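Porkley 7 Arrives With a Friendlier Installer and an Upgrade Checker for Older PCs

Free update to the desktop build tool tells developers what's missing before setup begins

July 26, 2019 — Jisberg Software is happy to announce that Porkley 7, the newest version of its build and packaging tool for small development teams, is ready to download today. The update is free for everyone who holds a current license, and it brings the change our users have asked for more than any other: an installer that checks the whole machine first and explains, in plain words, what it finds.

Anyone who has set up developer tools on a mix of old and new computers knows how it usually goes. The progress bar gets most of the way across, a box pops up with an error code, and then the afternoon is gone. Porkley 6 was guilty of this too. It would unpack its files, start registering its services and only then notice that the runtime on the machine was a version behind. Rolling back worked most of the time, but it could leave an empty service entry that had to be deleted by hand.

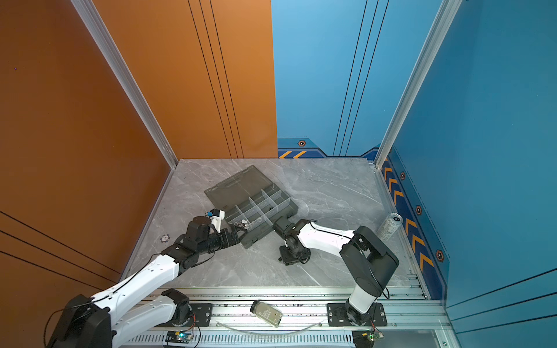 Porkley 7 runs its checks before it copies a single file. The new Upgrade Checker looks at the operating system and its service level, the installed runtimes, free disk space, folder permissions and any earlier copy of Porkley, including ones installed for a single user. If something needs attention, the checker names it, says which version is needed and lets you save the results as a text file to pass along to whoever looks after the machine. You can fix the problem and press Check Again without closing the window.

"We wanted setup to be the dullest part of your day," said Wilson Ríos, product lead for Porkley. "I've sat next to people while they tried to get version 6 onto a test machine, and I've read those error codes out loud to them, and I didn't enjoy it any more than they did. Seeing the new checker run on those same machines was a great moment for all of us!"

The public test program opened earlier this year and drew 536 testers, who sent in almost 1,000 reports. A good share of those were about virtual machines, where disk space and shared folders caused trouble the team hadn't seen on its own hardware. As a result, the checker now measures the space really available to a virtual disk and warns you if the project folder sits on a network share that doesn't support file locking.

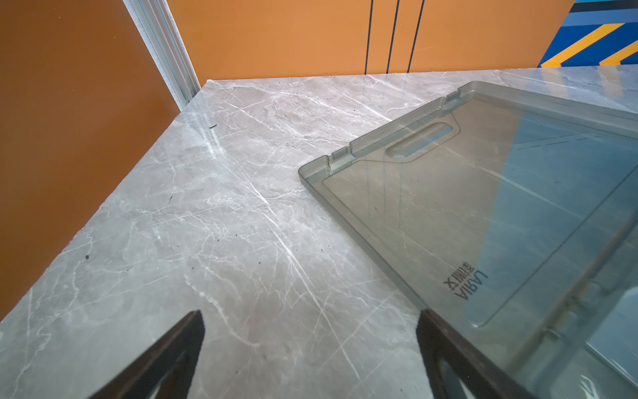
There is plenty more in the release. Project files open faster, and a solution with 300 projects can now be loaded in the background while you work in the editor. The build log can be filtered by project or by warning level. Script errors show the line that failed along with the value that caused it. The old Options window, with its two rows of tabs, has been replaced by a single searchable list, and your settings from version 6 are carried over the first time you start the program.

The command-line installer has been brought up to date as well. It runs the same checks as the regular installer, and a new /checkonly switch writes the results to a file and stops there, so a whole room of computers can be looked over ahead of time. Existing unattended setup scripts will keep working, with one exception: the /force switch has been removed. Scripts that still use it will stop with a clear message.

The team at Urbańczyk, which has used Porkley since version 4, tried the release on its build servers this month. 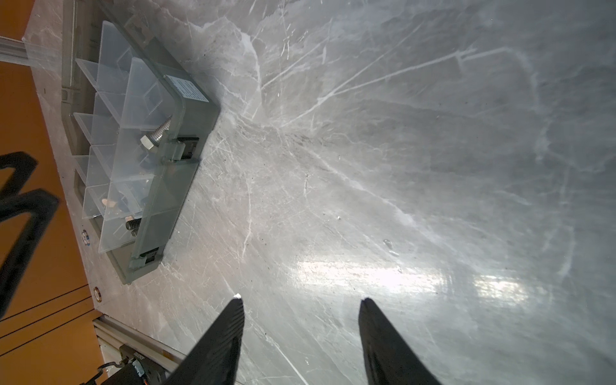 Trokov wrote on the test forum that the checker had found a leftover runtime on a build server that had been failing every other week, and that the saved report was clear enough to forward without adding a word. The same post asked for the report in a spreadsheet format, and that is planned for the first point release.

Upgrading and availability

Porkley 7 can be installed over version 5 or 6. Anyone on version 4 or earlier should export their project templates first, as the old template format is no longer read. Versions 6 and 7 can be kept side by side on the same computer, but only one of them can own the .pork file type at a time.

The download, the full release notes and the list of known issues are on the Porkley page of the Jisberg website. Support for version 6 continues as before, and questions about licenses can be sent through the contact form on the same page.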